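November, late evening, tea gone cold beside me

Spent pretty much the whole evening on laundry and I'm weirdly pleased about it. I got home from Harju a little after six with every intention of making a proper dinner, and then I saw the heap on the bedroom chair and thought, no, tonight is the night (dinner was toast, with the last of the plum jam Kosmas sent, so no complaints).

I have decided to be a person who folds. I say this every winter, I know! But Mom's old way has been coming back to me, the one where you lay the shirt face down, bring one side in to the middle, then the other, then up from the hem. I used to do it on my lap in front of the TV and wonder why everything came out like a dinner roll. You need a table. A big flat one with nothing on it but the shirt you're working on and maybe the finished ones off in a corner.

Maslow slept on the warm towels through all of it and I had to slide them out from under him one at a time. He is 71 percent fur, I'm convinced, and all of it is now on the bath sheets.

I put the radio on, the call-in show from Plolletville, and a man was explaining how he'd walked 46 miles for a bet and then missed his bus home. I laughed so hard I lost my place and had to shake the gray sweater out and start over.

Sweaters are fine, by the way. Jeans are fine. Fitted sheets I roll up and shove to the back of the closet like always, life is short. T-shirts are what get me. The cotton goes soft after enough washes and the sleeves wander off wherever they like, and the second you fold one side in, the bottom corner bunches up. The green one behaved beautifully, a nice crisp rectangle, and I got cocky. The dark blue one did not behave.

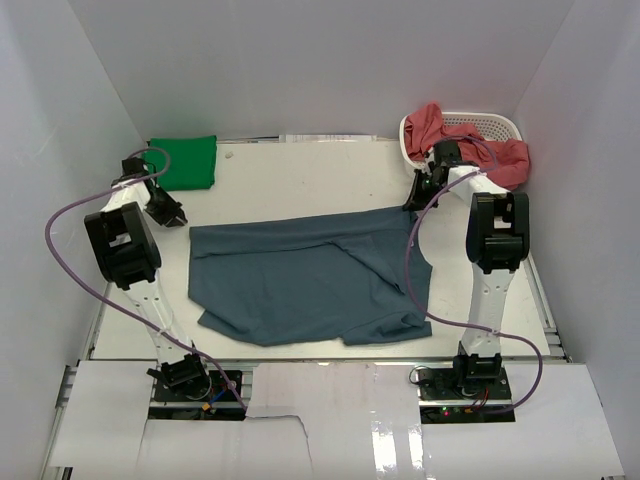 Later, nearly bedtime

Mārtiņš called while I was putting the towels away and we talked for ages, mostly about Evcombe and whether the cottage will be too cold at New Year's. He says bring wool socks. I said I now know exactly where my wool socks are, second drawer, left side, in pairs, and he made me swear to it.

Still to do: the red things, which I always leave for last in case the color runs, and the two pillowcases that need a button. I also want one more drawer divider, the deep kind, if the hardware store still carries them. The first one has already changed my mornings and I will not hear a word against it.

Going to read a chapter and turn the light off. Maslow has moved to my pillow.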